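Elley wrist recording kit: four months of use
Reviewed 07/12/2025

Score: 7 out of 10

What it is

The Elley is a kit for recording demonstrations to train a robot arm. You get a two-finger gripper, a small camera that fixes at the wrist, a mounting plate, a hand controller for driving the arm, and recording software called Winano. It does not include an arm. We fitted ours to the older of our two arms, and the plate lined up without any drilling.

I bought it for a cloth handling project. We want a policy that can pick up, drag and fold small cloths, and for that we need a lot of recorded examples done by people. Before this we were using a fixed overhead camera and a home-made gripper, and most of what we recorded was unusable because the arm blocked the view at the moment of the grasp.

Setting up

Fitting the gripper took a morning. The bolts are a sensible size and the cable is long enough to leave slack at every joint. The manual is thin. It covers the mounting plate properly and then gives half a page to calibration, which is the part people will get stuck on. Hòa La in our group worked out that the calibration has to be repeated if the camera is so much as nudged, and we now do it at the start of every session.

Winano installed on the first machine without trouble. On the second it refused to see the camera until we changed the port. Support answered the next day and told us to change the port.

Recording

The basic routine is simple. You press record, drive the arm through the task, press stop, and mark the take as good or bad. If you mark it bad it asks for a reason, and you can set up your own list of reasons. We have "missed grasp", "double layer", "operator stopped" and "other". Chantelle Zulu does most of the driving and says the hand controller is comfortable for an hour or so and then starts to hurt the thumb. I would agree with that. The trigger is too stiff.

So far we have kept 2523 takes. The files are a sensible size, and in all that time 28 were corrupted, every one of them on the same day when the disk filled up. The software gives no warning when the disk is nearly full. It should.

Each take is saved with the video, the joint positions and the gripper opening, all on the same clock. I checked the timing against a flashing light and was happy with it. Exporting is slow. A batch of 100 takes is long enough for a cup of tea, and you cannot record while it runs.

How it copes with cloth

Cloth is hard on grippers. The fingers that come with the Elley are narrow at the tip with a stepped profile, and they are better at this than I expected. They will take a pinch of woven fabric off a flat surface if you come down straight and close slowly. Thin cotton is more of a struggle, and anything slippery needs two or three goes. Thandeka Modise tried rubber sleeves over the tips, which helped with the cotton but made it harder to let go cleanly at the end of a fold, so we took them off again.

The wrist view is the main reason to buy the kit. You see both fingertips and the fabric between them throughout the grasp, and when marking takes afterwards it is usually clear whether there was a pinch of material in there or only an edge.
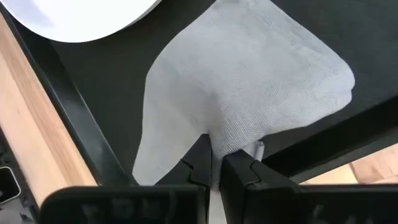 Picture quality

Good at close range and average beyond that. The weave on a pale grey cloth comes through well, and small folds near the fingers are easy to make out under ordinary ceiling light. Dark parts fare worse. The fingers are black and so is the surface we work on, so the gripper can sink into the background with only its edges picking up any light. Anyone starting from nothing should choose a mid-toned work surface. We are too far into our collection to change ours, as the early takes would no longer match the late ones.

The body of the gripper takes up the whole bottom of the picture. Ferhat Gündoğdu crops it out before training. I leave it in, and I have not seen a difference either way. The focus is fixed, and the body is slightly soft as a result, which does no harm.

What I did not like

The trigger, as above.

The export, as above.

The good/bad marking cannot be changed after a session is closed without editing a text file by hand. We had a new operator in May, before we bought this, who marked everything good on the old system, and I went back and fixed it in a few minutes. Doing the same in Winano would take an afternoon.

Replacement fingers are only sold in pairs, and delivery took 23 days.

Compared with the Cundholm

I had a Cundholm on loan before buying. Its gripper is stronger and the build is better, but the camera sits to one side and the left finger hides half the grasp. For boxes and bottles I would pick the Cundholm. For cloth I would not.

Who should buy it

A small group that already has an arm and someone who does not mind reading log files. If you want examples of soft things being handled and you need to see the contact, it does the job. Ntombi Le Roux has asked for a second kit for the other arm and I have put the order in, with spare fingers this time.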